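Falholm 가구 상품평 말뭉치 데이터 카드

버전 2, 마지막 수정 12월 29일

먼저 읽을 것

온라인 가구점 상품평을 모아 만족도 라벨을 붙인 한국어 말뭉치다. 이전 버전의 소개문에는 "소비자의 실제 만족도를 담았다"는 문장이 있었는데 이번에 지웠다. 별점과 글이 따로 노는 상품평을 한참 읽고 나면 그런 문장을 쓰기가 어렵다. 담긴 것은 사람들이 적어 놓은 글이고, 만족도는 라벨을 붙인 사람의 추측이다.

구성

reviews.tsv: 본문, 별점, 품목, 작성 월
labels.tsv: 문장 단위 라벨(긍정, 부정, 판단 보류)
dropped.tsv: 제외한 상품평 번호와 제외 사유
guide_v2.txt: 라벨 지침

품목은 식탁, 책상, 의자, 수납장 등 23개로 나뉜다. 품목 이름은 판매처 분류를 그대로 따랐다. 같은 물건이 한쪽에서는 "테이블", 다른 쪽에서는 "식탁"으로 올라와 있어도 합치지 않았다. 합치는 편이 낫다는 의견을 받았지만, 기준을 세우다 보면 결국 우리 취향이 들어간다.

수집

판매처는 Sirora, Prantl, Baltdale 세 곳이다. 3월 한 달 동안 공개된 상품평만 모았고 작성자 아이디는 저장하지 않았다. 본문에 적힌 전화번호와 주소는 [가림]으로 바꿨다. 정규식으로 찾아 바꾼 것이라 빠진 게 없다고는 장담하지 못한다. 발견하면 이슈로 알려 주기 바란다.

체험단 상품평이 골칫거리였다. 대가를 받았다고 밝힌 글은 뺐다. 밝히지 않은 글은 골라낼 방법이 없다. 문체로 판별해 준다는 도구를 두 가지 써 봤는데 결과가 서로 맞지 않았고, 둘 다 배송이 늦었다고 화내는 글까지 광고로 잡았다. 그래서 쓰지 않았다.
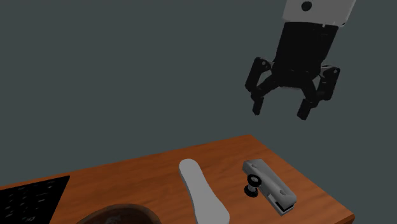 제외한 상품평은 모두 461건이다. 중복이 제일 많고, 본문이 마침표 하나뿐인 글이 그다음이다. 포인트를 받으려고 같은 문장을 여러 상품에 붙여 넣은 경우는 첫 글만 남겼다.

라벨

문장마다 세 사람이 따로 붙였고, 두 사람 이상이 같으면 그 라벨을 채택했다. 셋 다 다르면 판단 보류로 넣었다. 일치도 수치는 일부러 맨 앞에 내세우지 않았다. "좋아요"만 적힌 문장이 많을수록 값이 올라가기 때문에 난이도에 대해 알려 주는 게 별로 없다. 계산용 스크립트는 들어 있으니 필요하면 짧은 문장을 빼고 직접 돌려 보는 쪽을 권한다.

애매한 문장은 이런 것들이다.

"가격 생각하면 그냥저냥 씁니다"
"남편은 좋다네요"
"조립하다가 하루 다 갔는데 예쁘긴 해요"

지침에서는 앞의 둘을 판단 보류, 마지막을 긍정으로 정했다. 마지막 것은 지금도 동의하지 않는 사람이 있고, 그 의견도 지침 끝에 적어 두었다.

알려진 문제

별점 5점이 지나치게 많다. 균형을 맞춘 버전을 달라는 요청이 있었지만 만들지 않을 생각이다. 표본을 덜어 내면 숫자는 보기 좋아져도 원래 게시판과는 더 멀어진다.

한 달치 자료라 계절을 탄다. 3월에는 이사와 입학이 몰려 책상 이야기가 많다. 연중 추세를 말하는 근거로는 쓸 수 없다.

"원목"이라는 단어도 믿지 않는 게 좋다. 작성자들은 나무 무늬만 있으면 원목이라고 적는다. 재질을 뽑아내는 작업에 이 말뭉치를 쓰겠다는 계획을 몇 번 들었는데, 말리고 싶다.

쓰임새

문장 단위 감성 분류 연습이나 지침 비교에는 쓸 만하다. 판매처 순위를 매기거나 특정 제품의 품질을 주장하는 데에는 쓰지 말 것. 세 판매처는 상품평을 받는 방식이 달라서 평균을 나란히 놓아도 비교가 되지 않는다.

변경 내역

2: 소개문 수정, 중복 제거 기준 변경, 지침에 반대 의견 추가
1: 첫 공개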